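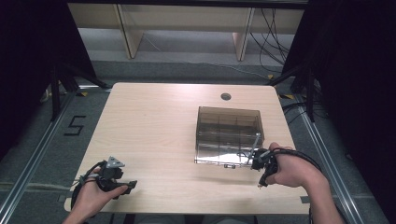 **Real Estate Supplies / Open House & Yard Signage**

Trakdale Swing Post, White, Single Arm

The Trakdale is a yard sign post for residential listings. It ships in 4 pieces and assembles without tools. The arm accepts standard hanging panels and has pre-drilled holes for a name rider on top. Panels and riders are sold separately.

The post is driven over a steel ground stake. Set the stake first, check it for plumb, then slide the post down until the collar rests on the soil. In sandy lots, use the long stake (part 260).

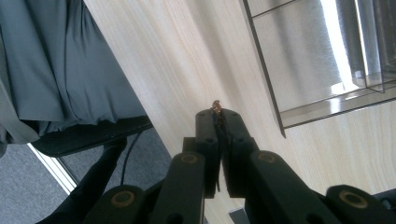
## Ordering and stock

- Part 900: post, arm, cap and standard stake
- Part 980: same set in black
- Part 260: long stake only

Brokerages with several offices can have orders split by address at checkout. The Kaswood rider frame fits both colors. The older Bondarchuk frame does not, as its hole spacing is narrower.
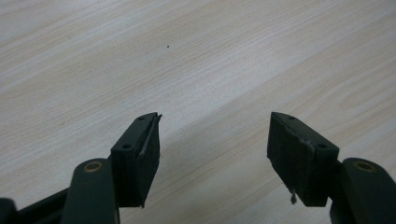

Replacement caps and arm bolts are kept in stock all year. Check local sign rules before installing; some subdivisions limit post height or require a setback from the sidewalk. Bulk pricing is handled by Pallavi Chauhan at the Trindbridge sales desk.

Prices last revised Jan 29, 2025.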